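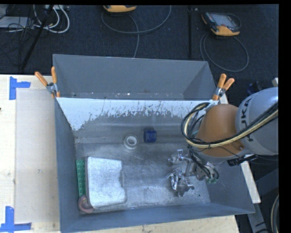 Odds and Ends

I have been promising this one for ages, so let's talk about bins! I mean the plain gray metal kind, open on top, the kind you stop seeing after you've owned them for a month. I have two of them sitting back to back on a light wooden table right now, joined where they touch with a pair of spring clamps (the ones with the orange handles that pinch your fingers if you get cocky), and they've become the place where everything without a home goes while I decide what to do with it.

A few of you wrote in after the last newsletter to ask how I sort small stuff, and I think you were expecting drawers with labels. I do own drawers with labels. There's a little cabinet in the hall that I bought from a shop called Natik when they were closing out the floor models, and it has 51 tiny drawers, and I can tell you what's in maybe four of them. The trouble with a label is you have to know what the thing is first! And most of what floats around a workroom is a round white thing, or a short blue thing, or a piece of something green with bumps on it that looks like it came off a toy building plate.

So the front bin is for the unknowns. They go in loose, where I can see them, and they stay in until I know. At the moment it's a pretty light crop: the white ring with the raised inside edge, a stubby dark blue cylinder lying on its side, a big silvery-white block with rounded corners that takes up more than its share of room, that long skinny green strip, and a reddish-brown ring down in the corner. Hélène Dhillon came by and voted for throwing out the lot. Hélène votes for throwing out the lot in every house she visits, mine included, and I love her, but she once got rid of the foot from her own sewing table that way and we spent an afternoon at Zinchenko looking for another.

Now, the clamps. I resisted them for a long time. I had the bins just pushed together, and every time I leaned in to fish something out, they'd creep apart and I'd lose a washer down the gap. My old neighbor Myroslav Stelmakh, who repaired radios for most of his life, looked at this arrangement and went home and came back with two clamps in his coat pocket. One at each corner of the shared edge, ten seconds, done. I've gone through fancier fixes (I had a whole strip of sticky hook tape in there at one point, don't ask) and I'm never going back. If you try it, put the clamps on with the handles up, so you can grab them without digging around inside.

About the paint. Somebody is going to ask, so yes, the far wall of the front bin has a whitish, sort of pale blue band along the top, and yes, it's flaking and scratched to pieces along the bottom edge. I keep meaning to strip it. I even bought a can of remover from Skendadent, which has been under the sink long enough that I'd want to read the back of it again before opening it. The floor's all scuffed too, but I like it scuffed, it's a bin, things get dropped in it. The wall I may do in December when it's too miserable to be outside. Or I may not!

What I do keep up with is crumbs. The back bin gets little pale specks along the bottom and I couldn't tell you what half of them are. I tip it out over newspaper every couple of weeks, run a dry paintbrush into the corners, and have a poke through what falls out before it goes in the trash. I've rescued a tiny screw or two that way, and an earring back.

My rule for the unknowns, if you want one, is 20 days. After that they go in a jar, the jar goes on the shelf, and when the jar is full I bring it to the swap table at Prorkamier and let somebody else wonder. I took a jar over last time and a man went off delighted with a plastic knob I'd been stepping around since spring. I got a very decent pair of tin snips out of the same trip, so I'm calling that a win.

The next swap is on 10th December, same room as before, doors open after lunch. Bring a jar or a shoebox or whatever you've got, and please do take the lids off so people can see in. And if that green strip belongs to a set your kids have, write and tell me. I'll put it in an envelope for you.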